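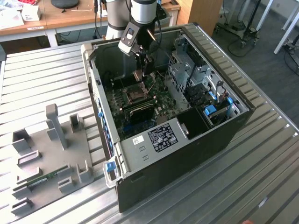
라임병 환우회 소식 올려요! 12월 강연회 녹화본 언제 나오냐고 물어보신 분들 많았죠. 편집을 제가 하는데 좀 늦어지고 있어요ㅠㅠ 옆판 떼서 눕혀 놓은 컴퓨터 본체처럼 속이 다 보이면 어디가 문제인지 금방 알 것 같은데, 진드기 매개 감염은 그렇지가 않잖아요. 메인보드 소켓 들여다보듯 몸속을 볼 수 있으면 얼마나 좋을까요. 이번 강연도 결국 그 얘기였어요. 검사로 어디까지 알 수 있나.

첫 강연은 군힐드 케틸손 선생님. 항체 검사 시기 얘기를 길게 해주셨어요. 물린 직후에는 항체가 아직 안 만들어져서 음성이 나올 수 있다는 거, 저는 알고 있었는데도 그래프로 보니까 확 와닿더라고요. 홍반이 뚜렷하면 검사 결과만 기다리지 말고 바로 진료부터 받으라고 하셨습니다.

두 번째가 통차이 룽르앙 선생님이었는데 이분 진짜 재밌어요ㅋㅋ 참진드기 표본 사진을 연달아 띄우셔서 앞줄 분들 의자 뒤로 빼심. 약충이 얼마나 작은지 보고 나니까 산책 다녀와서 무릎 뒤랑 머리카락 사이를 더 꼼꼼히 보게 돼요.

질의응답은 원래 짧게 하려다가 31분이나 했어요. 폴릭세니 리아피스 선생님이 치료 후에도 피로가 남는 분들 질문을 거의 다 받아주셨고요. 원인이 아직 다 밝혀지지 않았다고 솔직하게 말씀해 주셔서 저는 오히려 고마웠어요. 검증 안 된 장기 항생제 요법은 조심하라는 당부도 있었고요.

녹화본은 총 6편으로 나눠서 올릴 거예요. 자막은 Bitside에서 도와주기로 했고 지금 5편까지 초벌이 끝났어요. 남은 한 편이 파나요티스 코키노스 선생님 신경계 증상 강연인데 용어가 너무 어려워서 제가 붙잡고 있습니다... 신경과 용어 잘 아시는 분 계시면 쪽지 좀 주세요!!

신청해 주신 분이 621명이에요. 메일 순서대로 링크 나가니까 안 왔다고 두 번 신청하지 말아 주세요. 스팸함도 한번 봐주시고요. 공개는 2019년 1월 안에 하는 걸로 잡고 있어요.

아 그리고 발표 자료 파일 달라는 분들, 케틸손 선생님 것만 허락받았어요. 나머지 분들은 답장 기다리는 중이라 오는 대로 이 타래에 이어서 올릴게요.

다음 모임 장소는 Kuten 2층으로 거의 정해졌는데, 엘리베이터가 되는지 아직 확인 못 했어요. 관절 안 좋으신 분들 계셔서 그거 물어보고 다시 공지할게요~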